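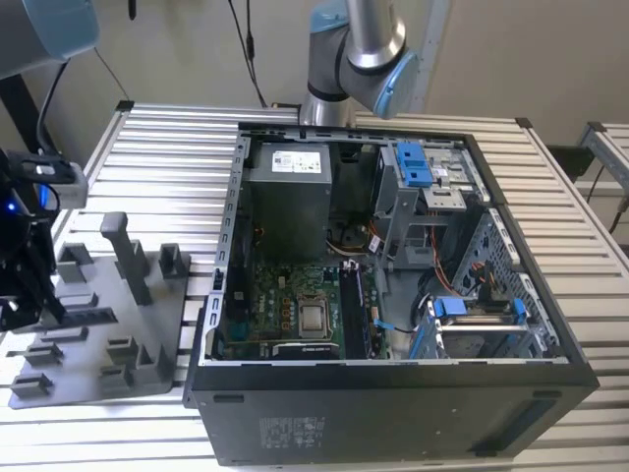
Minutes and Agendas — Equipment Reuse Group

Bakbridge Community Learning Association
Minutes of the June meeting of the Equipment Reuse Group

Present: Helmi Turunen (Chair), Paavo Laaksonen, Uyên Khổng, Ilari Nieminen (minutes)
Apologies: Oona Koivisto

1. Opening

The Chair opened the meeting at 4:30 p.m. The agenda was adopted with one addition, storage of optical drives, taken under item 5.

2. Minutes of the previous meeting

The minutes were approved with a correction. The supplier of replacement power cords was recorded as Kastton and should read Tikkanen.

3. Stock of desktop computers

Mr. Laaksonen reported that the Undano office has now delivered all of its retired desktop computers, 154 in total. The towers are being opened on their sides at the bench, with the side panel off, and checked one at a time. He proposed that the check follow a fixed order: power supply, memory, hard drive, optical drive, processor. The processor is to stay in its socket unless the machine has already been marked for parts.

Ms. Khổng asked whether hard drives should be taken out before or after the memory check. After discussion it was agreed that drives come out first and go directly into the locked cabinet, with the number of the tower written on the bag. The caddies and their plastic clips remain with the case. Several clips were lost last winter and the group has had difficulty finding others that fit.

Decision: The order of work was adopted as amended. Mr. Laaksonen will post a revised sheet at the bench.

4. Memory modules

The group considered the memory to be installed in the machines going to the evening classes. Ms. Khổng noted that modules had been returned to the shelf without bags and that the tested and untested boxes had been mixed. She has sorted them again and relabeled both boxes. The Chair asked that the minutes record the group's thanks.

It was agreed that modules are to be held by the edges, that the notch is to be matched to the slot before any pressure is applied, and that the side clips are to be checked on each module once it is in. A machine that does not start after a memory change goes to the repair shelf with a written note. 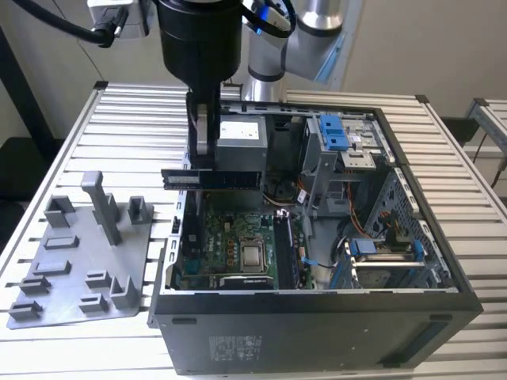
Can memory from one tower be used in any other tower in the delivery?
Only where the type and the slot match. The label on the module should be compared with the model sheet, and anything left over goes in the untested box.

Mr. Nieminen asked that this point be added to the bench sheet, as it had come up on two previous occasions. Agreed.

5. Storage of optical drives

Few of the classes now use discs. Mr. Laaksonen suggested that working optical drives be left in place and that faulty ones be removed for recycling. Ms. Khổng was in favor but pointed out that the opening at the front of the case would need a cover. No covers are held at present. The item was held over to the next meeting — Ms. Khổng will ask Tikkanen for a price.

6. Budget

The Chair reported a balance of $2,906. A request for 4 anti-static mats from Kastton was approved. A request for a second label printer was not approved, and may be brought back in the fall.

7. Other business

Ms. Koivisto had asked in writing whether the bench could be kept free on Tuesday evenings for the beginners' repair class. There was no objection, provided that open machines are closed up and moved to the shelf beforehand.

8. Close

The meeting closed at 5:50 p.m. The date of the next meeting will be sent to members by e-mail.

Minutes taken by Ilari Nieminen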